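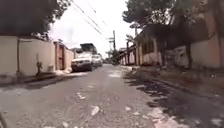 A poster is a big sheet of paper with a message on it, made to be read by people who are on their way somewhere else. It might tell you about a concert, a play, a school fair or a lost cat. The people who put it up want you to get the message fast. Think of a narrow street with a long, pale beige wall down the left side. Someone walking past a wall like that is probably thinking about lunch, or watching out for cracks in the road. A poster has only a few seconds to catch that person's eye.

How do designers do it?

Start with one big thing

Most posters have one picture or word that is much larger than the rest. Designers call this the focal point. It is the place your eye goes first. If a poster has ten things that are all the same size, your eye doesn't know where to land, and you may give up and look away.

For a puppet show, the big thing could be a puppet's face. For a swimming race, it could be a splash.

Big words, small words

After the picture, people read the largest words. These usually say what the event is. Medium words come next and give the day and the place. The smallest words are for people who have already stopped walking and want to know the price or where to buy a ticket.

Letters have a look of their own, too. Fat, round letters can seem friendly. Thin, pointed ones can seem spooky. The full set of letters in one style is called a typeface.

Choosing colors

Dark letters on a light background are easy to read. So are light letters on a dark background. Yellow letters on white paper are very hard to read, even up close. This difference between light and dark is called contrast.

Many older posters used only a few colors, and there was a reason for that. In screen printing, each color of ink is pushed through its own screen, one after another. A poster with 3 colors needs three screens. The paper has to line up the same way each time, or the colors will miss each other and leave gaps.

Sometimes printers let two inks overlap on purpose. Print see-through blue over yellow and you get green without needing a green ink.

Try it yourself

You need a sheet of paper, a pencil and two markers, one dark and one bright.

1. Pick an event. You can make one up.
2. Draw some very small sketches first, each the size of a playing card. Put the big thing in a different spot each time.
3. Choose the sketch you like best and draw it large in pencil.
4. Go over it with your two markers. Leave some of the paper white.
5. Tape it to a wall and walk to the other side of the room. If you can't read the main words, make them thicker.

Words to know

Focal point: the part your eye sees first.
Typeface: a set of letters in one style.
Contrast: how different light and dark parts are.
Screen printing: pushing ink through a mesh screen onto paper or cloth.

Stellix Art Pages for Young Readers
Last updated 2021-05-04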